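Skip to main content Home Papers Flodgate Notes People Contact
14 min read

4. The table-clearing chore

So far I've talked about chores where there is one thing to deal with and one obvious way to deal with it. Now I want to get to the chore that made me start writing this paper, which is tidying a table. My mother could do it while arguing on the phone. I'd love to say our two-armed setup is close. Some days it looks close, and then I watch a five-year-old do the same job and go quiet for a bit.

We ran the table work under the name Aline, which is our set of small-object tasks, and we used the Mazandarani controller from Section 3 with no changes to the gains. I was tempted to retune it (I'm always tempted) but I wanted the numbers here to be comparable with the drawer and towel results. The trials add up to 1126 attempts for the learned policy and 60 for a person driving the arms by hand. I know those are lopsided. Driving the arms is slow and it makes your shoulders ache, and I did a good share of it myself.

4.1 What goes on the table

I picked things you'd find on a kitchen table after somebody's homework. A cup, a glue stick, a bottle of juice and a couple of smaller bits. I went back and forth on the juice bottle, and I kept it in for two reasons. It's the tall one, so it blocks the view of whatever sits behind it, and it's also the one you really don't want knocked over. A cup on its side costs you two seconds. A bottle on its side can roll clean off the table and take the rest of your afternoon with it!

The glue stick turned out to be my favorite. Lying flat it has a good side to grab from and a bad side, and if you come in along its length you mostly just push it around. People turn their wrist without thinking about it. A two-finger gripper has to have that turn planned, and the plan has to leave room for the other arm, and the other arm has opinions of its own.

Layouts changed between attempts. I didn't use a fixed grid for this, because I wanted the kind of mess a real table has, with things at odd angles and sometimes too close together. Figure 7 gives you a feel for the sort of spacing I mean. 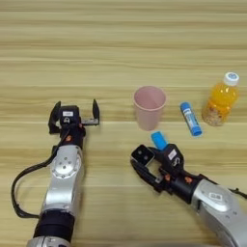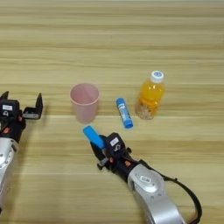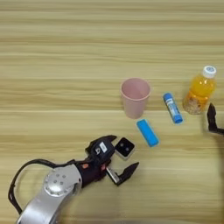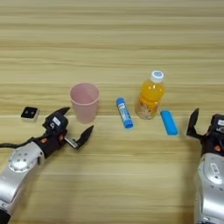
Figure 7. Views from the small-object work. Each one has a pink cup, a glue stick and a bottle of orange juice on the table, with at least part of both grippers in view. In the first two, the right gripper is holding a blue piece.

4.2 How it went

The learned policy finished 30 percent of its attempts with every object where it belonged and nothing tipped. That's the strict score. I'm a little fond of the loose score, which lets you off if one object ends up outside its spot, but I've left it for the appendix because I don't think anyone at home would accept it. If I ask for a clear table and there's a glue stick in the middle of it, I don't have a clear table.

The hand-driven attempts did a lot better, and that's the result I keep chewing on. Same arms, same fingers, same objects. So the hardware can do this chore, at least when a patient human is doing the looking and the deciding. I'd been quite ready to blame the grippers before we ran that comparison, and I had half a paragraph drafted about finger pads. It's gone now.

Going through the failures one at a time (1746 separate grasps across the whole set, and yes, my eyes hurt) I found most of the trouble falling into a few habits. The policy closes too early on low, flat objects. It also reaches for the nearest thing even when that thing is easier to get from the other side, and then the two arms end up politely waiting on each other in the middle. We have a timeout for that. I got very tired of watching the timeout.

The other habit is harder to put a name to. After a grasp slips, the policy often carries on as if it had the object, moving an empty gripper over to the drop spot and opening it with great care. A person notices in a blink, from feel as much as from sight. We tried the Birudance slip check on a small batch and it helped with the cup, where the pinch is on a thin rim, but it did very little for anything solid. I don't have a good story for why yet, and I'd rather leave the gap open than fill it with a guess.

4.3 Would I want one at home?

Not for this chore, not at this speed. I'd be happy to let it put away one object at a time while I was in another room, as long as the juice had its cap screwed on tight. Clearing a whole table is a chain of small choices, and one bad choice early on makes the later ones worse. A cup nudged a little way over is fine by itself, but now the bottle needs a different approach, and that's the approach the policy has practiced least.

We repeat the set in December with the retry behavior switched on. The settings for that run are in Section 6, along with the changes to the timeout.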